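Chapter 4
Bulky Things: Jackets, Doonas and the Bed as a Workbench

I learned to fold on my nan's bed, and I still reckon a bed is the best folding table in the house. It's the right height if you kneel, it's soft on zips, and there's room to spread your arms out properly. In Chapter 3 we stuck to flat things (tea towels, pillowcases, the dreaded fitted sheet). Now we get to the puffy stuff!

A puffer jacket is mostly air – that's the whole trick of it. Press on one baffle and the next one swells up, so you can't crease it the way you'd crease a shirt. Start with the hood or collar, tuck it in, then bring the sleeves across and roll slowly from the hem. I give mine a count of 20 to let the air out before I tie it. Go gently, and don't fight the seams.

By the end of this chapter you'll be able to fold, roll and store a jacket, and you'll have had a go at Exercise 61 with a doona as well. Shove the blankets up to one end of the bed before you begin, and keep your jacket on the sheet.
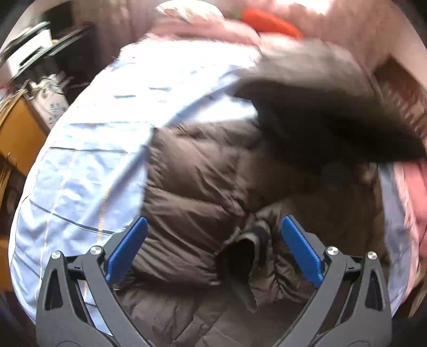

Lorna Manalo disagrees with me about rolling, and says a good puffer should hang all winter and only be folded when the jumpers come off in spring.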